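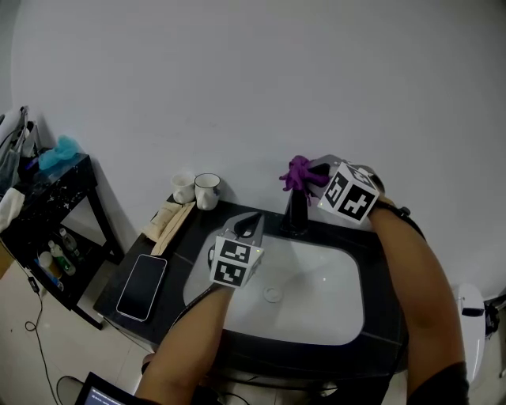
Portada > Opinión > Vida en casa

En defensa del trapo del baño

Por Norbert Dvořáček
12 de septiembre de 2022
374 veces compartido | 6 comentarios

Tengo una teoría sobre los lavabos y la voy a soltar ya, que luego me enrollo: el baño mejor limpiado de cualquier casa es el que tiene un trapo a mano. Un trapo vulgar, de los que se arrugan y se quedan colgando del grifo, y que quitamos corriendo cuando suena el timbre. Pues yo he dejado de quitarlo.

Vengo de una familia de grifos relucientes. En casa de mi madre, el lavabo se secaba después de cada uso, y cuando digo cada uso digo también a las tres de la mañana, medio dormido y con un ojo cerrado. De joven me parecía una manía insoportable. Ahora vivo en un piso con el agua durísima y una encimera negra (la elegí yo, no puedo echarle la culpa a nadie) y empiezo a pensar que la pobre mujer se quedaba corta.

Porque la encimera negra, amigos, es preciosa en la tienda. La vi en la exposición de Witkowska, con su pila blanca encajada y su grifo alto también negro, y me enamoré como un tonto. El vendedor me habló del contraste, de la elegancia, de lo bien que envejecía. Del agua no me dijo ni pío. ¡Y cada gota deja su cerco! Te lavas las manos, te das la vuelta y allí tienes un mapa de islitas blancas que al trasluz parece un archipiélago. El blanco perdona mucho más de lo que se cree, y el negro no perdona ni una mota de polvo.

Así que durante una temporada hice lo que hace todo el mundo, o sea, comprar cosas. Un pulverizador de Prevby que olía a pino de ambientador de coche, unas toallitas Welteda que dejaban más pelusa que la que recogían, una rasqueta pequeñita que se me caía siempre detrás del mueble. Hice cuentas en enero, en plena resaca de gastos navideños, y me dio vergüenza. Desde entonces uso un trapo, agua y, si hay mucha cal, un chorrito de vinagre rebajado (ojo, que si la encimera es de mármol o de otra piedra caliza el vinagre se la come, ahí ni acercarlo). El resto del tiempo, trapo y listo.

Mi orden, por si a alguien le sirve, es de arriba abajo: primero el grifo, luego el borde de atrás, que es donde se acumula esa baba gris de la que preferimos no hablar, después las paredes de la pila y al final el desagüe. Escurrir bien, pasar otra vez y colgar. Son 2 minutos y no exige ponerse chándal ni música motivadora.

Lo que sí exige es que haya poco que apartar, y aquí me pongo un poco pesado. Yo admito en la encimera el vaso de los cepillos, otro vaso al lado si en casa sois varios y una bandejita para las cuatro tonterías. De bambú, de loza, de lo que queráis. El móvil también acaba ahí, lo sé, yo soy el primero que lo deja junto a la pila y después limpia alrededor como si fuera un jarrón chino. Pero los nueve frascos de muestra del hotel, la vela que nunca se enciende, el cactus moribundo… todo eso fuera. Yo me compré una mesita Wament de dos baldas para ponerla al lado del mueble y allí vive lo que antes vivía encima. Ha sido mano de santo, aunque en la balda de abajo ya hay cosas que no reconozco.

Sé que hay quien considera que el trapo a la vista es una dejadez. Mi cuñada, sin ir más lejos, lo coge con dos dedos y lo mete en el armarito cada vez que viene, donde se queda húmedo y coge ese olor a perro mojado. Yo lo vuelvo a sacar cuando se va. El mío es morado, además, no pega con nada, y me gusta verlo así - hecho un gurruño, en su sitio, preparado para la siguiente ronda de gotas. Eso sí, a la lavadora va cada pocos días, que una cosa es defender el trapo y otra criar champiñones.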